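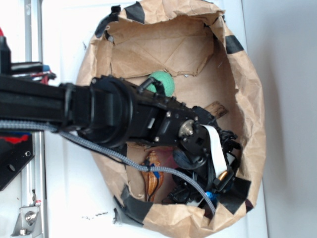

Projects > Bumon > Software meetings > Minutes

We use cookies to remember your settings on this site. By continuing you accept them. OK | Read more

Bumon software group, minutes of the meeting of 12 Mar 2020
Place: Haverford lab, with Grelladent on the phone
Started at 10:00

1. Minutes of the February meeting
Accepted with one correction. Under point 4 the word "planner" must be "controller".

2. Grasp detection
The new detection model was compared with the old one on the 2961 labeled grasps. It is better on round objects and worse on thin ones. With thin objects it often marks the cable or a fold of the paper as a place to grasp. Grelladent asked if the cables can be masked out by using the arm model. The answer was yes for the rigid links. For the cables this is difficult, as they do not keep the same shape between two moves.
Decided: the rigid links are masked first. The cables will be labeled as a separate class in the next set.

3. Planning inside the bin
The planner still treats the paper liner as a hard wall. For this reason it refuses many approaches that are possible in practice. It was proposed to give the liner a soft cost with a limit near the rim. The Haverford side wishes to keep the present behavior as an option in the settings file, so that old runs can be repeated.
Decided: soft cost as default, hard wall as option. The option must be written in the manual. 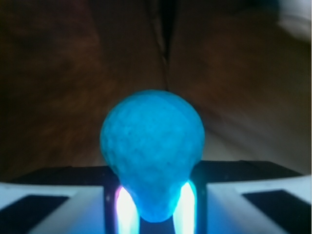
Marit Koselj

4. Grip control
The force loop was discussed for a long time. On soft objects the fingers continue to close after contact, and the controller reports "closed" too late. The present filter uses 32 samples. A shorter filter of nine samples was tried in simulation and reacts faster, but it gives false contacts when the wrist is turning. It was asked whether the filter could change its length when the wrist stops. This seems possible but was not tested yet.
Decided: test on the arm with both lengths before any change in the main branch.

5. Logging
The logger from Drirkis writes at 1000 Hz and the files become very large. Not all present agreed to reduce the rate. For the moment the joint data stay at full rate and the planner messages are written only when they change.

6. Other points
The wrist camera view in the tool stays dark after a restart of the driver. A ticket was opened.
The license question for the simulator is moved to the next meeting.

Meeting closed at 11:40. Corrections to these minutes can be sent to the group list.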